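Laying out small parts before you build: things people keep asking me

Last touched 4/7/18

I get a lot of mail about my layout sheets (the workshop in August set off a fresh wave!) and I answer most of it with the same handful of paragraphs, so I've put them on one page. If yours isn't covered, write to me anyway.

What do you mean by a layout sheet?

A big plain sheet that goes flat on the table before anything comes out of its bag. Everything for the job sits on it, and everything that isn't for the job stays off. Mine started as the back of an old calendar. Now I buy white board from Melnyk, which lies flatter and doesn't curl at the corners when the heating's on.

Does it have to be white?

No, but I'd go for whatever your parts aren't. I work with gray pegs and discs most of the time, and on my dark table they used to just vanish. White plates on a white sheet are a bit of a pain, I'll admit. Those I find by their holes and edges, and a lamp set low to one side helps a lot.

Which way around do you turn it?

Tall, with the short side facing me. I tried it wide for years and kept dragging my sleeve through whatever was parked at the ends. With the sheet tall I can come in from both sides and there's still table left over for the things I haven't gotten to yet.

Where does everything go?

Plates lie flat with a decent gap between them. Round pieces go up at the top for me, short pegs go near the plate they belong with, and anything I'm unsure about goes off to the right, beside the sheet. I like a peg standing up if it'll stand. You can get hold of it without chasing it, and it doesn't roll. 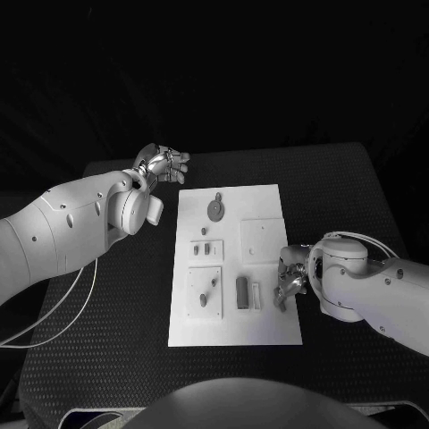 Anežka Jurčo wrote in to say she does it the other way, with the pegs laid down in a shallow tray and only the plates on the sheet, and that she hasn't lost one since she switched. I tried her tray for a week. Fine for long pegs, but my short ones ended up in the corners and I had to dig at them with a fingernail. If your fingers are smaller than mine, go for it!

How tight should a peg be in its hole?

Snug enough to stand by itself, loose enough to pull out with two fingers. If you're twisting and muttering, the hole wants cleaning out. I run a bit of 200 grit paper over the end of the peg first, just a couple of turns, and try again before I touch the plate.

Is the Dallinura starter set worth it?

I like mine. It has 48 pieces and the plates are nice and flat. The Traltier one has the better box but I found the pegs a touch fat, see above.

How long does laying out take?

About 4 minutes for a small job. I used to skip it when I was in a hurry and then spend the evening under the table with a flashlight.

Can I get the printable outline?

Yep, send me a note with your paper size. The version with the peg spots marked is the newer one, and the old one had a plate outline that was too narrow, so please throw that out if you still have it.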